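FDSC 106: Water Activity, Acidity and Shelf Life
Unit 3 handout, Arcombe campus
Revised August 5, 2022

Read before the lab. The symbols used here are the ones in the lecture slides. Where the slides and the older printed manual disagree, follow the slides.

1. Moisture content and water activity

Moisture content is the mass of water in a sample divided by the total mass (wet basis) or by the mass of dry solids (dry basis). State which basis you are using every time you report a value. A wet-basis figure of 0.80 is a dry-basis figure of 4.0, and the two get mixed up in reports every year.

Water activity (aw) is the ratio of the vapour pressure of water over the food to the vapour pressure of pure water at the same temperature. It has no units and runs from 0 to 1. Pure water has an aw of 1 by definition. Fresh fruit usually falls between 0.97 and 0.99. Honey is near 0.6, dry biscuits near 0.3.

Two foods can have the same moisture content and very different water activities. Solutes such as sugar, salt and organic acids lower the vapour pressure, and so do capillary effects and binding to polymers. Microorganisms respond to aw. Labelling rules and yield calculations are mostly written in terms of moisture content. 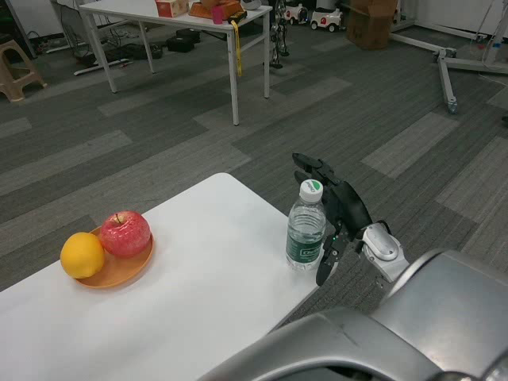 Figure 3.1. Lemon, apple and bottled water. All three are high-aw items; they differ in acidity and in solutes.

2. Growth limits

The commonly quoted minimum aw values for growth are:

Most spoilage bacteria: 0.91
Staphylococcus aureus (aerobic): 0.86
Most spoilage yeasts: 0.88
Most spoilage moulds: 0.80
Xerophilic moulds and osmophilic yeasts: 0.61

These limits assume that everything else (temperature, pH, nutrients, oxygen) is close to optimal. When one factor moves away from the optimum, the tolerance for the others narrows. This is the basis of hurdle preservation, covered in Unit 4. Toxin production usually stops at a higher aw than growth does, so do not use the two limits interchangeably.

3. pH and titratable acidity

pH measures hydrogen ion activity. Titratable acidity (TA) measures the total acid that can be neutralized by a strong base, expressed as grams of the predominant acid per 100 g or 100 mL of sample. For citrus the predominant acid is citric; for apples it is malic; for grapes it is tartaric.

TA (g per 100 mL) = (V x N x Eq) / (10 x S)

V is the volume of NaOH in mL, N its normality, Eq the equivalent weight of the acid, and S the sample volume in mL. Use 64.0 for anhydrous citric acid and 67.0 for malic acid. The endpoint for this course is pH 8.2.
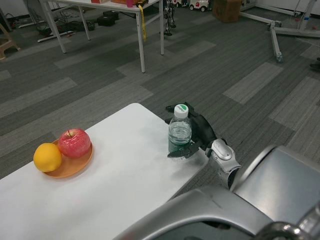
Juices from different fruits need different sample volumes if the burette reading is to stay in a useful range. Too small a titre gives a large relative error, and too large a titre means refilling the burette partway through. Take a lemon and a red apple, such as the pair touching on the orange plate: lemon juice is commonly 5 to 6 per cent citric acid, while apple juice is usually below 1 per cent malic. Taking 2 mL of lemon juice and 10 mL of apple juice brings both titres into a workable range with 0.1 N NaOH. Dilute each sample to 50 mL with freshly boiled and cooled distilled water. Dissolved carbon dioxide will otherwise be titrated along with the fruit acids. The diluting water does not enter the calculation.

A food with an equilibrium pH of 4.6 or lower is treated as acid for canning purposes. Clostridium botulinum does not grow below this value. TA is a better guide to perceived sourness than pH is, but it has no standing as a safety criterion.

4. Instruments

The lab has two water activity meters. The Pluvo is a chilled-mirror dew point unit and the Prantl uses a capacitance sensor. Chilled-mirror readings are faster, but volatile compounds such as ethanol and acetic acid condense on the mirror and bias the result. Use the Prantl for vinegar, pickles and anything fermented.

Allow samples to reach the temperature of the chamber before closing the lid. Fill the cup no more than half full. Check the meter against a saturated salt solution at the start of each session; sodium chloride should read 0.753 at 25 degrees C. Record the reading to three decimal places and the temperature to one.

Samples held overnight go in the Polar cabinet, sealed, labelled with your bench number. Unlabelled cups are discarded.

5. Sorption isotherms

A sorption isotherm plots moisture content (dry basis) against aw at constant temperature. Most foods give a sigmoid curve. The adsorption and desorption branches do not coincide, and at a given aw the desorption branch shows the higher moisture content. This is hysteresis. Fit the GAB model to your data between aw 0.10 and 0.90 and report the monolayer value in g water per 100 g dry solids.

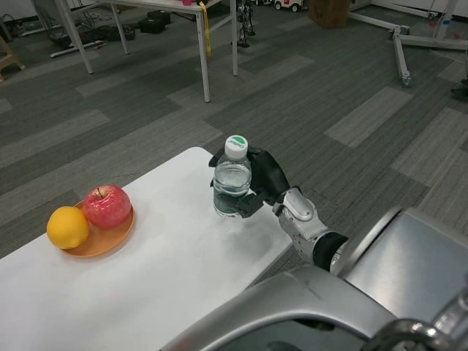

Can a food be made shelf-stable by lowering its aw alone?

It can, if aw is held below 0.60 and the package keeps moisture out. Chemical changes continue, and lipid oxidation may speed up at very low aw.

6. Problems

Problem 1. A 154 g apple has a wet-basis moisture content of 0.86. Calculate the mass of dry solids and the dry-basis moisture content.

Problem 2. A 2 mL sample of lemon juice requires 14 mL of 0.1 N NaOH to reach pH 8.2. Calculate TA as citric acid.

Problem 3. Explain why a jam at aw 0.82 may still grow mould on its surface. Refer to condensation in the headspace.

Show units at each step. Answers without working receive half marks.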